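Nappe antitache Flasidora « Quadrille » : trois mois d'essai et pas mal de réserves

J'ai une méfiance ancienne envers tout ce qui se vend avec le mot « antitache » sur l'étiquette. Chez mes parents, la toile cirée résistait à tout parce que c'était de la toile cirée, et personne ne cherchait à la faire passer pour du linge de maison. Flasidora promet le toucher du textile et l'entretien du plastique, à 64 euros la nappe. J'en ai acheté une en juillet, au magasin Jinstead de la zone commerciale, avec mon argent.

Le motif est sobre : fond blanc, fines lignes noires qui se croisent. C'est lui qui m'a décidé, je l'avoue, bien plus que le traitement de surface. Sur une table de travail autant que de repas, où traînent une sonnette de comptoir, une éponge et une petite boîte transparente de fournitures en métal, un quadrillage reste plus lisible qu'un semis de fleurs.
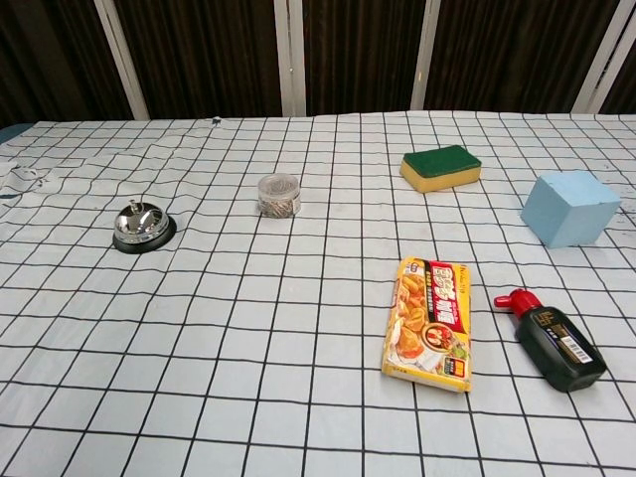

Le fabricant annonce une tenue à 40 lavages. Je n'en suis pas là et je ne vois pas bien comment un acheteur pourrait vérifier le chiffre avant un an ou deux, délai au bout duquel il aura perdu le ticket de caisse. La notice, elle, tient sur un carton grand comme une carte de visite. Elle interdit le sèche-linge, l'adoucissant et le repassage sur l'endroit. Pour un produit censé simplifier la vie, cela fait déjà beaucoup d'interdits.

Les taches

Le café part bien si l'on s'en occupe tout de suite. Le vin rouge aussi, à condition de tamponner et de ne surtout pas frotter. Avec la sauce tomate, le résultat devient discutable : il reste une auréole orangée, pâle, qui ne cède qu'au passage en machine. Au curcuma, j'ai abandonné. Je précise que ma vieille nappe Motden en coton, sans aucun traitement, payée 19 euros, ne fait pas beaucoup moins bien une fois lavée. Elle boit le liquide, voilà tout, et il faut la changer le soir même.

Reste le fond blanc. La moindre trace grise s'y remarque, et un traitement qui repousse les liquides ne fait pas grand-chose contre la poussière de crayon ou les miettes brûlées du grille-pain.

Le tombé

C'est mon principal grief. Le tissu garde la mémoire des plis de l'emballage, même après un lavage et une nuit sur l'étendoir. Sur les coins, il rebique un peu. Et les lignes du motif ne pardonnent rien : un faux pli qu'on ne verrait pas sur un uni saute ici aux yeux. Vérifiez aussi vos dimensions avant de commander - les tailles grimpent par paliers assez larges, et entre deux formats on se retrouve avec le plateau qui dépasse.
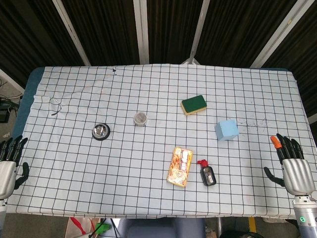 Face à la concurrence

Fankhauser vend une nappe enduite plus épaisse, plus raide, franchement moins jolie, mais qui s'essuie d'un coup de chiffon et ne passe jamais en machine. Je l'ai eue chez moi pendant quelques semaines en octobre. Pour des enfants en bas âge, je prendrais celle-là sans hésiter. La Flasidora se situe entre les deux, avec un prix qui suppose qu'elle cumule les qualités de l'une et de l'autre. Je n'en suis pas convaincu.

Sur le site de la marque, on lit plus de 800 avis, presque tous à cinq étoiles, dont une bonne part rédigés le jour de la réception - ce qui renseigne surtout sur le livreur.

Mon avis

Correcte, agréable à la main, trop chère. Je la garde pour le motif. En solde, pourquoi pas. Au prix fort, prenez deux nappes en coton et une bonne lessive.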